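Recogida de demostraciones para una tarea de colocación con brazo robótico
Informe de proyecto, asignatura de Robótica Aplicada
Autores: Shivam Semwal, Cheuk-hei Shek y Akash Pal
Tutor: Deepak Sengar
Martes, 2 de marzo de 2021

1. Objetivo

El proyecto consiste en reunir un conjunto de demostraciones teleoperadas para entrenar una política de imitación. La tarea elegida es coger panes de la mesa y dejarlos dentro de una cesta. El entrenamiento lo hará el grupo de Jitendra Vashisht en la segunda parte del curso, de modo que este informe trata solo de los datos: cómo se grabaron, cómo se revisaron y qué problemas tienen.

La meta fijada con el tutor fue de 300 episodios válidos. Un episodio es válido si todos los panes acaban dentro de la cesta, la pinza queda abierta al final y no falta ninguna señal en el registro.

2. Por qué panes

En el proyecto del año anterior, Flurnell, se trabajó con cubos. Los cubos tienen caras planas y la pinza puede cerrarse casi siempre igual. Queríamos un objeto de forma irregular, en el que la elección del punto de agarre dependiera de cada caso. También queríamos que el operador tuviera que fijarse en cómo estaba orientado el objeto antes de bajar.

3. Montaje

El brazo trabaja sobre una mesa cubierta con una tela gris claro. Lleva una pinza de dos dedos paralelos. La cesta es ovalada, de mimbre y poco profunda. Una cámara fija graba el espacio de trabajo y las imágenes se guardan junto con las posiciones articulares y la apertura de la pinza. Para la grabación usamos Vurlow, el programa del laboratorio, que escribe un archivo por episodio.

La tela evita reflejos, pero se arruga. Al principio la estirábamos después de cada episodio y perdíamos mucho tiempo. Acordamos estirarla solo al cambiar de operador y dejar que las arrugas variaran entre medias, porque al modelo le conviene ver algo de variación en el fondo.

4. Procedimiento

Antes de cada episodio una persona coloca los panes y la cesta, y otra maneja el brazo. La posición inicial se saca de una lista generada al azar, para que el operador no repita la disposición que le resulta más cómoda. La lista incluye casos fáciles, con los panes separados, y casos difíciles, con los panes casi juntos y cerca del borde de la cesta.
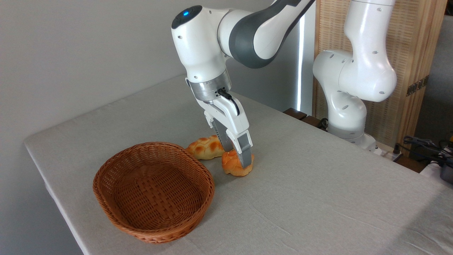 En los casos difíciles la aproximación tiene que ser casi vertical. Si la pinza entra inclinada, un dedo puede empujar el pan vecino o tropezar con el mimbre. La instrucción para el operador quedó así: situarse encima, girar la muñeca hasta encontrar hueco para los dos dedos, bajar, cerrar despacio y levantar en línea recta antes de desplazarse hacia la cesta.

Cada operador grabó tandas de 10 episodios y después descansó. En las tandas más largas que probamos al comienzo, los últimos episodios eran más bruscos y hubo que repetir varios.

5. Revisión

Todos los episodios los revisó alguien distinto de quien los había grabado. Se anotaba el resultado (válido, dudoso o descartado) y, en su caso, el motivo. Los motivos más frecuentes fueron estos:

- El pan se resbala durante la subida y cae fuera de la cesta.
- La cesta se desplaza al rozarla con un dedo.
- El operador se detiene mucho rato sobre el pan sin decidirse.
- El archivo se cierra antes de que la pinza termine de abrirse.

El tercer punto se discutió bastante. Akash era partidario de recortar las pausas y conservar los episodios. Al final los marcamos como dudosos y los guardamos enteros en una carpeta aparte, con la idea de que el otro grupo decida si los usa.

6. Problemas

El más serio fue la fuerza de cierre. Con el valor por defecto los panes se aplastaban y, tras varias tandas, ya no tenían la misma forma que al principio. Bajamos la fuerza y repetimos las grabaciones del primer día. También perdimos 8 episodios por un disco lleno, que Vurlow no avisa.

7. Trabajo pendiente

Faltan por grabar episodios con otra iluminación y con la cesta en el lado contrario de la mesa. El tutor quiere además que se incluyan recuperaciones, es decir, episodios en los que el primer agarre falla y el operador lo vuelve a intentar. La entrega completa al grupo de Jitendra está prevista para junio.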